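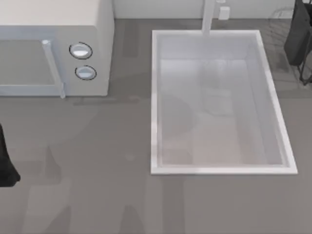 Cilard Motor Show and Shine: a day among the bonnets

The last time I went to a motor show I was promised a flying ute. What I got was a sausage and a brochure about flying utes. So when the Cilard Motor Show and Shine came up I drove the 198 kilometres with modest expectations, a thermos and a wagon that has needed a wheel alignment since autumn.

Parking at Cilard is in the bottom paddock and costs $15, cash only, which you find out after queuing to pay by card. The paddock had been grazed recently by something with a healthy digestion. I watched the owner of a pearl white convertible pick his way across it at walking pace with his head out the side, like a harbour pilot, and park next to a float.

The program listed 111 entries. These were divided into classes by a system I never cracked. There was Pre-War, Post-War, Modern Classic, Modified, Lightly Modified and Other. A panel van with a mural of a wolf was in Lightly Modified. The van itself may well have been standard, but the wolf was wearing sunglasses and had a second, smaller wolf on its shoulder. I'd have put it in Other.

Celebrity vehicles

The draw this year was the shed marked Cars of the Stars. Entry was an extra $9 and there was a rope. I should say up front that the word "stars" was working very hard.

First on the left was a bronze sedan once owned by a regional television weatherman, complete with a laminated card explaining that he had bought it new and sold it after 15 months. Next to that was a coupe that had been driven past the camera twice in a soft drink commercial. You could watch the commercial on a small telly. I did, and I'd say one and a half times would be fairer. The back half of the shed held a hatchback belonging to the cousin of a bloke who had been in a band, and a limousine which had carried "visiting royalty", no country specified.

I asked the woman on the rope which royalty. She said it was before her time. I asked what year it was and she said that was before her time too.

The limousine did have superb door shuts. You could hear people trying them all afternoon, thunk, thunk, despite four signs asking them not to.

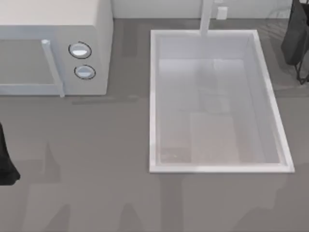

The De Luca tent was easily the busiest trade stand. De Luca sell wheels, and have the confidence of people who know that a man will forgo a new roof for a set of alloys. Their display car was so low that they'd had to bring it in on boards, and it spent the day on those boards, because getting it off them would have meant leaving the sump behind. A salesman told me it was a daily driver. I'd love to know where he lives. Somewhere without gutters, at a guess.

Across from them Jundix were showing a dash cam that talks to you. It tells you when you've drifted out of your lane, when you're following too closely and when you ought to have a break. I already travel with someone who provides this service, and she came with the marriage. The demonstration was on a loop and consisted of a near miss at a roundabout, over and over, and a small crowd stood there arguing about who had right of way. Nobody agreed. I went back an hour later and a different crowd was having the same argument, so if Jundix ever give up on cameras there may be a board game in it.

The parade lap

At two o'clock everybody who could be started was sent round the oval. It's a nice idea. The old grey tourers went first at the pace of a brisk funeral, and behind them came a good deal of very expensive horsepower in first gear, getting hotter and hotter. A green V8 boiled over by the scoreboard and was pushed off by six people, four of whom were giving instructions. It got the biggest clap of the day.

Best in Show went to a little cream delivery van from Stirnetden with its original signwriting and an engine you could carry under one arm. I had walked past it three times to look at shinier things. The owner had brought a folding chair and a crossword, and didn't get up for the announcement until someone went over and told him.

Odds and ends

Food: the burger van had a longer queue than the celebrity shed and deserved it. The coffee was hot. I'll leave it there.

Toilets: two blocks, one of them behind the tractor pull. Time your run.

Kids: there's a pedal car track, refereed more strictly than the adult parade.

Getting out: allow forty minutes. There is one gate, and the car on the boards has to go through it as well.

They're talking about moving next year's show to April so the bottom paddock has a chance of being dry. I'd go again. I'd bring cash and gumboots, and I'd skip the shed unless the weatherman's car has been joined by the newsreader's.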